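An afternoon at Orner's open day

December isn't when I'd choose to drive out to an industrial estate, but Orner only open their doors once a year and I'd missed the last one, so off I went! Badge, lukewarm tea, a form to sign about not touching anything (I touched plenty, they were lovely about it).

Downstairs is all conveyors and the big Kaplan arms, fenced off and very loud. I did my polite lap and headed up to the kitchen bench, where you could have a go yourself with the same arm and two different controllers, one from Drondent and one from Flirnik.
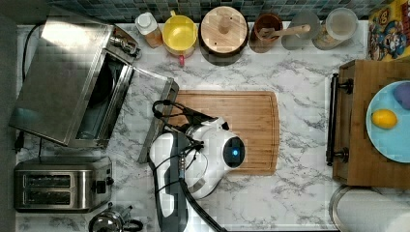

I started on the Drondent one, a chunky handset with a stick for each thumb. Lovely weight to it, and I had the arm over the chopping board within a minute or so. Stopping it where I wanted was another matter. There's a tiny lag between thumb and wrist, and I kept correcting for something that had already sorted itself out. The chap running the bench told me to let go and breathe. Fair enough. After 7 goes I was getting smoother, though my shoulders were up round my ears.

The Flirnik is a lighter thing you hold like a torch, and the arm copies your hand. I loved it straight away (so did the queue, which is why I only got 4 goes). Small turns of the wrist felt natural, and coming in low over the board was so much easier. It does drift a bit if you rest your elbow, mind.
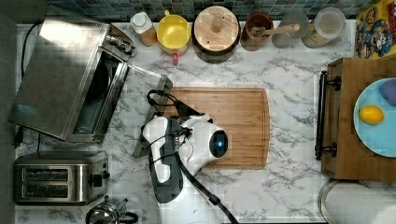 Bastien Lacroix
Workshop technician and occasional blogger

I asked about cables, as I always do, because at work they're what I spend my life untangling. The answer was a long one, with a sketch on the back of a leaflet, and the gist was that they leave plenty of slack near the wrist and check the ties every morning. We do the same, only less often than we should!

Someone had also kept a tally of every go on the bench, and it stood at 2,104 when I left. I'd have put myself down for a few more if there hadn't been a very patient family behind me.

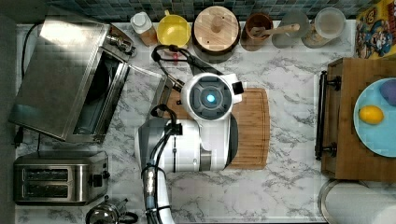
Getting there and parking

Go round the back, past the tyre place, and ignore the sat nav, which wants you in the loading yard. Parking is free but nearly full by lunchtime. The café does a decent cheese toastie and shuts at 2, so eat first and look round afterwards.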